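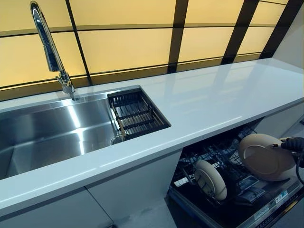
ok so. I said I'd write up the water bill thing once it was over and it's over as of this morning, Thu 31 March. thread. long. sorry

Background for anyone who muted me in December (fair): we rent the top half of a two-unit house on Gethin Street. Water is billed to us direct. Normal bill is $49, sometimes a buck or two over in summer when I pretend to garden

December bill comes. $756.

I read it standing up in the hall with my coat on. Thought it was an account number. Went and made toast. Came back and it was still the amount due

First call to Hultetti (the water company, they took over from the city a while back). On hold long enough to eat the toast and do a load of laundry. Person says "sounds like a leak." I say there's no leak. Person says "it could be a leak you can't see." Ok

So I do the food coloring test. If you've never done it: few drops in the toilet tank, don't flush, go away for half an hour, see if the bowl turns color. Bowl stayed clear. Did it again before bed with way too much blue. Clear. My fingers were blue for two days

Then the meter test, which is the one you should do first btw. Turn everything off. Everything — ice maker too. Go look at the meter. There's a tiny little dial or triangle that spins if any water at all is moving. Mine was dead still. Took video with the kitchen clock app open next to it so the time was in there

Wrote the reading down while I was kneeling in the wet grass. And that's when I noticed the reading on the meter was LOWER than the reading on the bill. Like a lot lower

Meters do not go backward. I mean I looked it up to be sure. they don't

Second call. I explain this. I am told the reading was "actual" and not "estimated." There's a letter next to it on the bill, A or E, go look at yours. Mine said A. A means a person or a truck really read it. In theory

I ask, did they read my meter or A meter. Long pause. Put on hold. Call drops

Side note on phone calls. Write down the date, the time, what they said, and ask for a reference number even if they act like it's weird. I have a page of these now in the back of a recipe notebook between chili and a thing with lentils. It saved me later

Third call. This one says a tech can come out to test the meter but if the meter passes I pay for the test. I say I don't think the meter is broken, I think it's the wrong meter. She says there's no form for that. I asked what there IS a form for. There are 3 forms. She read them to me. None of them was that

So I wrote a letter. An acutal letter, on paper. One page. Things I put in it:

- account number
- serial number stamped on the meter lid (mine was under a lot of mud, bring a rag)
- serial number printed on the bill
- the two readings and the dates
- what I wanted them to do, in one sentence

and look at the second and third things on that list. The serial numbers didn't match. They were off by one digit. I had been holding both numbers for WEEKS and never put them side by side

Off by one digit = somebody else's meter. Went for a walk around the block feeling like a detective. There's a car wash at the corner. Morkel Car Wash. I'm not saying anything. I'm just saying it's a car wash

Mailed the letter certified. Keep the green card when it comes back, tape it to something

Then nothing. Then a late notice! With a late fee! On the amount I was disputing!

This is the part that made me mad enough to make this thread. When you dispute a bill you should ask, in writing, for them to put a hold on the account while they look at it. Hultetti will do it. They don't offer. I didn't know to ask so I got the fee and the pink paper about shutoff

Paid my normal $49 every month anyway, with "undisputed portion" in the memo line. A friend at the Senent tenants' group told me to do that. Shows you're not just dodging. Best advice I got from anyone, and it was over text while she was at the dentist

The Senent people also said to copy the state utility office on the next letter. So letter two was the same as letter one with "cc:" at the bottom and the page of call notes stapled on. 6 calls by then

8 days later my phone rings. THEY called ME. Very nice man. He had both serial numbers in front of him. He said "I see what happened here" in the voice of someone who has seen it before

Fixed bill came in the mail this morning. December came out to just under fifty bucks. Late fee gone. No apology but there is a line that says ADJUSTMENT and I might frame it

No idea if the car wash got a surprise bill. I have been in there since and felt shifty the whole time

Short version if you scrolled:
match the serial number on your bill to the one on your meter, today, takes two minutes
check for A or E
take a photo of the meter on the first of every month
dispute in writing, ask for the hold, pay the normal part

someone asked in replies if this works for gas. No idea, never tried, the gas people have been fine to me so far, knock wood

also yes you can open the lid yourself where I live, it's heavy, use a big screwdriver — and look out for spiders. big ones in mine

going to go run a bath now. a really full one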